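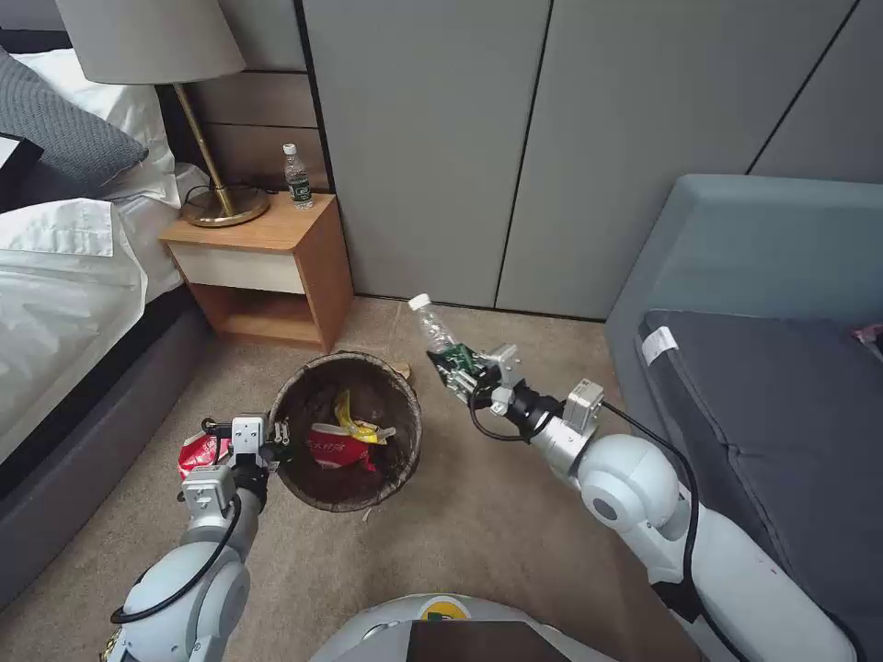
A bedroom wastebasket is a small open-topped container kept in a sleeping room for dry household litter such as tissues, wrappers, receipts, packaging and empty drink containers. It is distinguished from the kitchen bin by its size, by the absence of a lid in most patterns, and by the expectation that it will hold little or no food waste. The usual position is on the floor near the nightstand, within reach of a person sitting on the edge of the bed. The contents tend to be light and bulky: in the round woven basket shown beside the nightstand, a yellow wrapper and a red and white snack wrapper are visible, and a crumpled snack bag lies on the carpet next to it. Litter found beside a basket is commonly called overshoot in housekeeping manuals and is collected before the liner is changed.

Names and scope

The terms wastebasket, wastepaper basket and trash can are used with some overlap. Wastepaper basket is the older term and refers to a container for paper alone, placed under or beside a desk. Wastebasket came to cover the same object in any dry room of the house. Trash can usually implies a rigid container of metal or plastic, often with a lid. In hotel purchasing the expression "room bin" is standard and takes in the bedroom and bathroom pieces together — the two are frequently ordered as a matched set.

Form and construction

Most bedroom wastebaskets are round, oval or rectangular. Round baskets with a slight taper are the most common, as the taper allows them to be nested for shipping and storage. A basket 30 cm high suits a nightstand of ordinary height without standing above its lower shelf by any great amount. Taller forms are used beside desks and wardrobes.

Woven baskets are made from natural fibers, paper cord, leather strips or molded plastic given a woven surface. The rim is the part most subject to wear. It is normally bound or reinforced with a hoop, and a basket with a loose rim binding will lose its round shape within a short time. Natural fiber is damaged by liquids, and a woven side of any material will let a spill pass through to the floor. For this reason woven baskets are sold either with a solid inner cup or with the instruction that a liner be used.

Plastic and metal baskets have solid walls and can be washed. Metal baskets are noisier when an object is dropped into them, a drawback in a room where one person may be sleeping. Wire mesh is common in offices and less so in bedrooms.
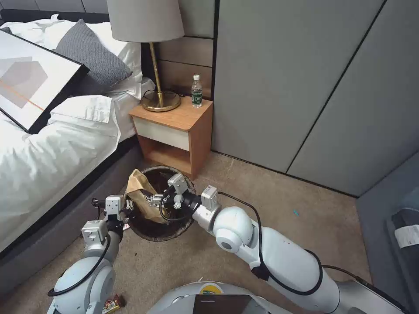 Paper bags occupy a large share of the volume of a small basket in relation to their weight. A bag from a bakery or takeout counter, once crumpled, springs back against the walls and may fill the opening while the lower part of the basket remains empty. Flattening or folding the bag before disposal increases the usable capacity. Plastic bottles present a similar difficulty, and a bottle placed upright takes up less of the opening than one laid across it. Where bottles are collected separately, they are taken out of the room by hand and are not put in the basket at all.

Liners

A liner is a thin bag fitted inside the basket with its edge turned over the rim or tucked below it. Tucked liners are preferred where the appearance of the basket matters, and dark liners are often chosen for dark baskets. A liner should be slightly deeper than the container. If it is too short, it slides to the bottom under the first heavy item; if it is too long, the surplus gathers inside and reduces capacity. Air trapped below the liner is released by pressing the bag down along one side before the edge is secured.

Placement

The basket is generally set in front of or beside the nightstand, clear of the door and of the path used at night. Three points are considered in placing it:

Bedding. Sheets and duvets that hang down the side of the bed should not touch the rim.
Doors. Where a row of wardrobe doors runs along the wall, the basket is kept outside their swing.
Flooring. On carpet a basket with a wide base is less likely to tip. On hard floors felt pads are fitted.

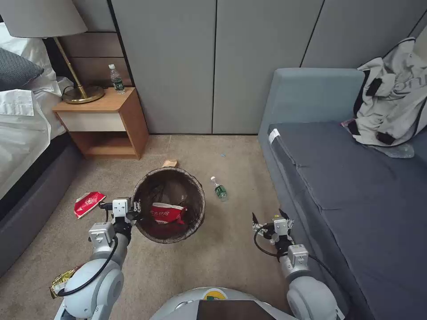 In rooms with a sofa or armchair as well as a bed, a single basket may be placed on the open floor between the two. This arrangement is common in serviced apartments. The Sangkhawat residence handbook calls for one basket per sleeping room and a second only where a desk is provided — the Lekier handbook allows 2 in any room with separate seating.

Emptying and care

Bedroom baskets are emptied less often than kitchen bins. In housekeeping practice the order is fixed: loose litter is picked up from the floor and from furniture, bottles and cups are sorted, the liner is closed and lifted out, and the inside is checked before a new liner is fitted. Small items such as earrings and charging plugs are sometimes recovered at this stage. Woven surfaces are dusted with a dry brush or the soft attachment of a vacuum cleaner. Solid baskets are washed with dish soap and dried fully before use.

Commercial patterns

The Firkia 42 is a tapered round basket with a bound rim, sold to hotels in brown and black. Clutosel produces an oval basket with a removable inner cup. Replacement cups for the Clutosel pattern are also used in other makers' baskets of similar diameter.

See also: Nightstand; Trash bag; Turndown service; Wardrobe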